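We use cookies to improve your experience on this site. Accept | Manage settings

November 6, 2020
By the Editorial Office

4. Disclaimers and claim scope in domestic appliance patents

The dispute between Pikberg and Gisex turned on a short phrase in claim 1, which required the suction tube to be "releasably held". Gisex argued that the phrase covered only a latch. Pikberg said it covered any grip that could be undone by the user without tools. The court of first instance took the narrower view, relying on a letter the applicant had sent to the examiner during prosecution.

We reviewed 149 decisions in which a party relied on the prosecution file in this way. In 57 of them the court allowed the file to be used, and in 16 it changed the outcome on infringement. The remaining decisions either refused to look at the file or found that it added nothing to the wording of the claim.

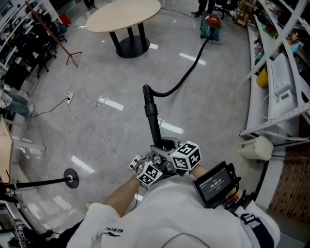
Figure 3. Canister vacuum cleaner with flexible hose and rigid wand.

Claim wording in this field is often broader than the drawings filed with it. The Avex application, for example, shows one embodiment but claims "a conduit between the body and the user". On a machine of the type in Figure 3, that phrase could be read on to the corrugated hose alone, or on to the hose and the rigid tube together. The choice matters for infringement – a rival who supplies only the tube would be caught by the second reading as a contributory infringer, and would escape under the first.

The Valdovinos decision dealt with the same question a year later. There the applicant had deleted a dependent claim to the tube in order to meet an objection of added matter. The court held that the deletion was not a surrender, as the reasons given for it were formal. We think this is right, but it is hard to square with the approach taken in Pikberg, where a single sentence of argument was treated as binding.

Section 5 considers whether a statutory rule on the use of the file would help.

Contact us | Copyright and permissions | Back to top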